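Tusberg Replay review: four weeks with a trajectory tool I didn't want to like

I've been cleaning up gripper recordings for a living long enough to be grumpy about new software, so when Roya Shokri on our team bought a seat of Tusberg Replay I let her have the first week with it. Then I saw how fast she was getting through laundry clips and I asked for a login too!

Quick background on what we do at Diton. We train policies on household cloth handling (folding, hanging, sorting, the stuff everyone hates) and all of it starts as video plus pose from hand-held grippers. Before anything gets near training, each episode needs a decent camera track, a finger width for every timestep and start and end marks. We used to do that with a heap of scripts Sepehr wrote, and those scripts had feelings.

Import is the best part. I pointed Replay at a folder of 840 episodes before lunch and it was done when I got back from my sandwich. It handles wide fisheye lenses without making you fill in a giant calibration form, and you can save a lens profile and forget it. The timeline is quick, even when you scrub backwards, and the finger width curve sits right under the video so a bad grasp mark jumps out at you.

Tracking is good in rooms with some clutter. Patterned blankets, window frames, furniture, it eats all that up. Plain walls still give it trouble, and a big white shirt swinging close to the lens can drag the track off for a few frames. You fix that with the mask brush, which I like a lot, except that it forgets its size every time you switch clips. Every time! I sent a ticket and got a polite reply from someone named Esmaeil Ghorbani, and the brush still forgets.

The auto-segmenter is where I'd hold back. It splits an episode whenever the fingers open or close, fine for cups and spoons, but cloth gets regrasped constantly and you end up with confetti. Turn the minimum segment length up to 200 frames and it calms down.

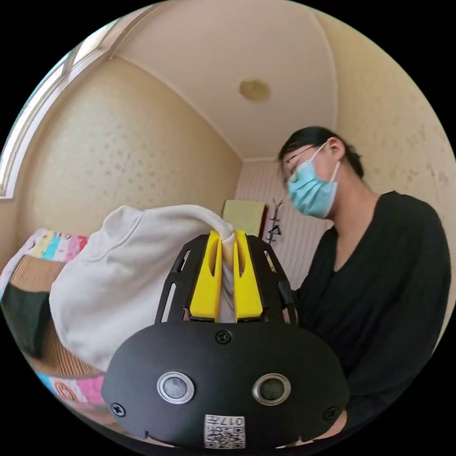 Yellow fingers nearly closed on white cotton, a patchwork blanket off to the left.

Clips with this much fabric near the lens are the ones I still mask by hand.

Export went straight into our loader after one renamed field. The planner preview, which is supposed to show whether your arm could reach every pose, only knows a handful of arms and ours isn't one of them, so I can't say much about it.

Would I pay for it again? Yes, for the import and the timeline alone. If you mostly record rigid objects, grab it. If you live in cloth like me, try the trial on your ugliest clips first, and write down your brush size.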